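Demonstration collection (robotics)

Demonstration collection is the gathering of recorded examples from which a learning system is meant to pick up a physical task. A person guides a robot through the job, the robot's sensors and joint positions are logged, and the result is stored as an episode. A large enough pile of episodes is called a dataset. A small pile is called a pilot study.

Methods

In teleoperation, the operator moves a hand controller or a second, smaller arm, and the working arm copies the motion. In kinesthetic teaching, the operator takes hold of the arm itself and pushes it through the task, a method popular with people who have strong shoulders. A third approach dispenses with the arm during recording and gives the operator a handheld gripper with a camera attached. It is cheaper and faster, although the operator's elbow can reach places that the robot's cannot, and the robot finds this out later.

Wrist cameras

Most setups combine a fixed camera, which sees the whole work area, with one mounted at the wrist or gripper. The wrist view is valued for the last few inches of a grasp, when the arm tends to block the fixed camera. It has its own blind spots. A small camera carried close to the work may find a nearby surface filling much of its view, too near to focus on, and it usually sees a good deal of the gripper's own hardware as well.
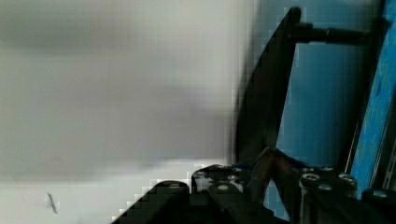 Labeling

Each episode is normally paired with a short instruction, such as "put the cup on the shelf." Instructions written before the session describe what was supposed to be done. Instructions written afterward describe what was done, and careful projects keep both. Start and end points are also marked, so that the system does not learn to wait politely while the operator finds a chair.

The Trutesside project

The Trutesside dataset was recorded over one spring by Trikonano, a maker of small assembly machines, and contains 721 episodes of 14 tasks. Collection began in March with 4 arms. The original plan called for every operator to perform each task the same way, and they became very good at it. The first system trained on the result, known as Asfaw, was equally good at it, provided that the parts tray stayed exactly where it had been all month.

The second round moved the tray between episodes, changed the lighting and asked operators to begin from awkward positions. It also kept recoveries, meaning episodes in which a part was dropped and then picked up again. These had been deleted from the first round as untidy. Asfaw's grasping improved on trays it had not met before — and so did its habit of dropping things, which it had by now seen done by experts.

Quality control

Blurred or blocked views are not always grounds for removal. A robot at work will meet the same conditions, and a dataset made up of clear views alone prepares it for a workplace that does not exist. More serious faults include cameras whose clocks drift apart, missing gripper readings and long pauses. The Condell checklist, drawn up for the second Trutesside round, has 22 entries. The longest concerns cable routing; the shortest reads "Is it plugged in?"

Criticism

The usual complaint is cost. An hour of paid operator time may yield much less than an hour of usable motion, with the remainder going to resets, in which everything is put back so that it can be moved again. Attempts to have robots perform their own resets have been proposed, and these require demonstrations.

See also

Imitation learning
Teleoperation
Hand-eye calibration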